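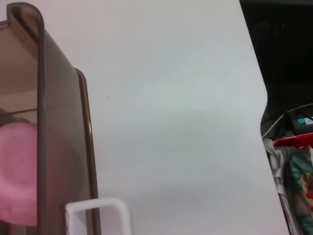 The Stirar Practice Note sets out how drawer and container tasks are to be prepared, carried out and recorded at a manipulation station. It applies to every site working under the Skornia programme, including partner sites at Panasiuk. Section 2 deals with tinted plastic. A pink object behind a smoky-brown wall can still be told apart by colour, but its tone is muted, and operators must not judge its position from the wrist view alone. The questions below are those most often put to the Skornia standards office.

Who must follow the Practice Note?

All operators, supervisors and reviewers who work at a station. Visitors may watch a session from outside the marked area but may not handle the controls.

How should a drawer unit be placed?

The unit should stand on a plain surface with its front towards the operator's main view. The surface in front of it must be kept clear, so that a drawer can be opened to its full travel without touching anything else.
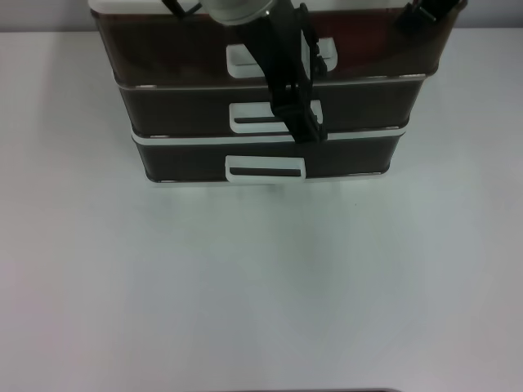 Three-tier unit on a white tabletop, with the gripper in front of the middle drawer.

May an arm be left close to a handle between tasks?

An arm may wait near a handle for up to 21 seconds while the operator reads the next instruction. After that it must be returned to its rest position. The rule applies equally to single-arm and two-arm stations.

How much force may be used on a drawer that sticks?

The limit is 11 newtons at the handle. If the drawer does not move at that level, the operator must stop, withdraw the arm and report the unit. Repeated short pulls are not permitted.

Do the rules differ for soft or wrapped items?

The force limit for handles does not apply to them. Soft items are to be held with the lowest grip setting that keeps them secure, and items in plastic wrapping should be gripped through the wrapping at their firmest point.
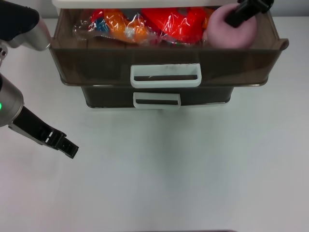 What should an operator do if an item drops during a task?

The operator should stop both arms, leave the item where it has come to rest and mark the attempt as incomplete. The item may be picked up by hand only after the station has been put into its safe state.

How are sessions checked?

A reviewer from Skevari examines one session in every 100. Findings are sent to the site supervisor, who must reply in writing.

Where can the full text be obtained?

Sites may request it from the standards office, quoting reference 238. The next revision is due in October.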